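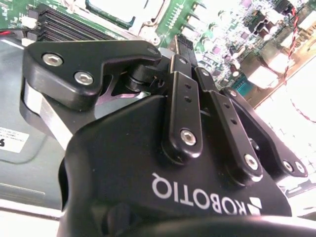 Robotiq gripper over an open motherboard at the Forneva bench

About Plullura

We take old computers apart, test what's inside and get the good parts back into use. Plullura started as a two-bench repair shop in Machala, and today 17 of us work under one roof, with robot arms at the benches where the work used to wear people out.

Forneva is our name for the robot line, and we're really proud of it! Before it came in, a teardown shift meant hours bent over a chassis, doing the same wrist movement again and again. People went home with sore hands. Now the arms do more of the reaching and lifting, and the crew decides what gets pulled, what gets tested and what goes to recycling (still the hardest call of the day, and the one we argue over most).

Jobs changed, and we'd like to be open about that. Teardown techs had to learn to teach a position, swap finger pads and read a fault log. Everyone got 74 hours of paid training, spread out so nobody had to cram, and everyone who started it is still here. A few found they love programming. Others asked to move to testing, so we made room for them there.

The people at the bench also have the final word on the line. Anyone can stop an arm, and the crew that runs a cell writes its work notes in Kisusex, our shared shop log. There are 3,921 entries in it so far, from torque settings to complaints about the lighting. We read them all, and plenty of our best fixes began as a grumpy line typed at the end of a shift.

Since April we've had 2 cells running side by side, and the second was laid out entirely by the techs who use it. Want to see it? School groups and job seekers are welcome, just write to the front desk first.

Page updated 2023-06-08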